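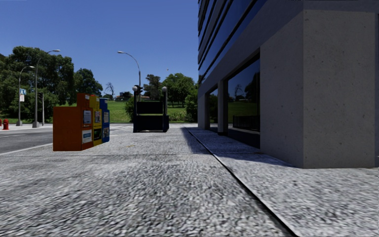 I'm Ka-ming Yuen, and I run the Clornton flag football league, which I started five years ago with a bag of borrowed belts and way too much confidence. We play co-ed, ages 16 and up, and I need a game-day coordinator for the fall season. You'd be setting up fields, checking in teams, keeping the clock and calming down quarterbacks who swear they got the first down (they didn't!). It's a grass job – if what you want is wide concrete and a tall building with dark blue glass, I can't help you there.

The pay is $26 an hour, and a game runs 60 minutes including halftime. We had 433 players sign up last season, so expect noise, lost water bottles and a lot of people asking you which field they're on.

I don't care if you've ever played. I do care that you know the rules or will sit down and learn them with me before we kick off. You'll need your own way to get to Matlala Park, and you should be okay lifting a cooler. Our scheduling runs through Kinside, and I'll show you how it works – it took me one afternoon.

To apply, send me a few lines about yourself and the best game you ever saw in person, any sport, any level. I read every one of these myself. Applications close 22 July 2026.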